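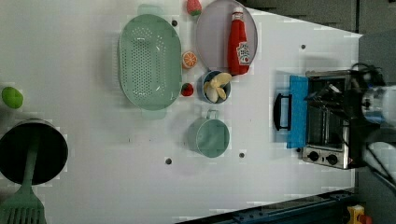 4. Build and Workspace

4.1 Bench and mounting

The cell was assembled in a shared workshop, Stadonum, in the Cakville area. Access was limited to evenings, and the room is used by other members for woodworking and bicycle repair. Two requirements followed from this. The cell had to hold its calibration when the bench was bumped, and the loose items on it had to be cleared and put back without measuring each one. No attempt was made to isolate the bench from the floor.

The arm is bolted to the supporting structure and does not touch the tabletop. An earlier version clamped the arm to the edge of the top, and the overhead camera was clamped to the same edge. Any flex in the top then moved both of them by different amounts. Moving the load to the structure below removed most of this error, and the remaining drift over a two-hour session was small enough that recalibration once per evening was sufficient.

The top is white. We tried a wood-grain top first and found that segmentation of the darker objects failed along their shadow side. On the white top the reverse problem appears: pale objects lose contrast, and glare from the ceiling lights moves across the surface as the arm passes. We dimmed the lights nearest the bench and fixed the exposure of the overhead camera manually. Small dark holes remain in the top. They are left uncovered, and the segmentation step discards any dark region below a minimum area. This threshold was set by hand and did not need to be changed afterward.

4.2 Object set

The object set consists of toy food and kitchen items, chosen mainly for availability and for variation in shape. The colander, in pale green, is the largest item and has a perforated base, which gives a repeated texture and causes false matches in feature-based tracking. The plate is shallow and hard to pick up from directly above. The ketchup bottle lies on the plate in the standard layout, so a grasp on the bottle has to account for the rim. The banana sits in a small bowl with its pieces spread outward, and a two-finger grasp on it tends to take one piece and leave the rest. The strawberries and the orange fit easily between the fingers but are close to neighboring items, so the approach angle matters more than the grip width. 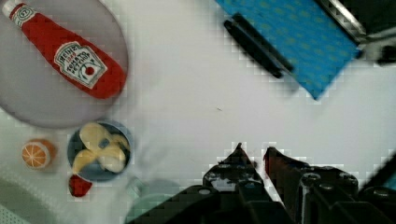
Grip force was limited in software. The limit was set with the banana, the softest item in the set, and then used unchanged for everything else. With the bottle this is marginal: a grasp near the middle of the body holds, and a grasp near either end lets the bottle rotate. We did not add a force sensor. Motor current was logged instead, and contact is declared when the current stays above threshold for 30 consecutive samples. The same rule is used for all objects. A shorter window gave early contact reports when the fingers were accelerating, and a longer one visibly delayed the lift.

The wrist camera sees both fingertips and the area between them. We consider this more useful than a wider field of view. Its main weakness is focus, as objects at table height are soft when the gripper is raised to travel height. For this reason the wrist view is used only during the last part of the approach, and the overhead view is used for everything before that. Switching between the two is done on height alone.

4.3 Cable routing

Cable routing took more time than any other part of the build. The first arrangement ran the cable tightly along the arm with ties at each link. It looked tidy but pulled on the connector at the wrist whenever the last joint turned past the middle of its range, and the camera dropped out. The current arrangement leaves a free loop at the wrist. The loop is long enough to cover the full rotation, at the cost of occasionally passing through the overhead view and hiding part of an object.

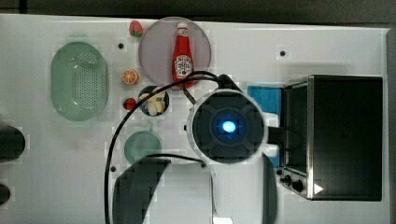
Two ways of dealing with this were tested. In the first, the controller moved the arm to a parked pose before each overhead capture, which gave clean images but lengthened every cycle. In the second, the last clean capture was kept and compared with the new one, and any region covered by the arm or the cable was filled from the older frame. The second method is faster and is the one used in the results below. It fails when an object is moved while it is hidden, and these cases were counted as failures of the system - no manual correction was applied.

The wrist housing and its fasteners were checked at the start of each evening. One screw on the finger mount worked loose repeatedly until thread-locking compound was applied. The fingers themselves are printed parts and were replaced once during the study, in July, after a crack formed beside a screw hole.

4.4 Software and reset procedure

The controller is Tadel, our own motion and logging package, running on a single desktop computer next to the bench. Grasp candidates come from the Ngô planner with its default settings, apart from a lower limit on approach speed near the table. Both run on the same machine, and planning time was never the limiting factor.

Resetting the bench is done by eye against a stored overhead image. The operator places the large items first, then the small items around them. Figure 3 collects the overhead and wrist views of the bench. The items are not placed on marks, and their positions differ slightly from one reset to the next. We regard this as useful variation, and object poses are always read from the overhead camera.

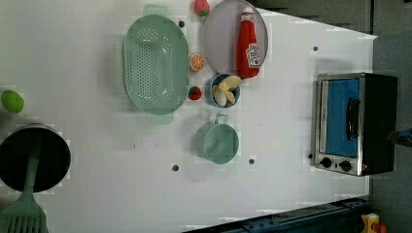 The protocol called for 200 grasp attempts, split evenly between two conditions. In the first 100 attempts the planner used the overhead view alone. In the second 100 the wrist view was added for the final approach. An attempt was scored as successful if the object was lifted clear of the table and held for three seconds. The overhead-only condition produced 73 successes. Most of the failures fell into two groups: grasps on the bottle that were too close to one end, and grasps on small items where a finger landed on a neighboring object. Results for the second condition are given in Section 5, together with the breakdown by object.

The toaster oven was excluded from the grasp attempts and treated as a fixed obstacle. Its outline was entered by hand as a box with a margin on every side. The margin had to be increased once, after the free cable loop caught on a corner of the oven during a return move and shifted it. The attempt in progress was discarded and repeated, and the outline was measured again before work resumed.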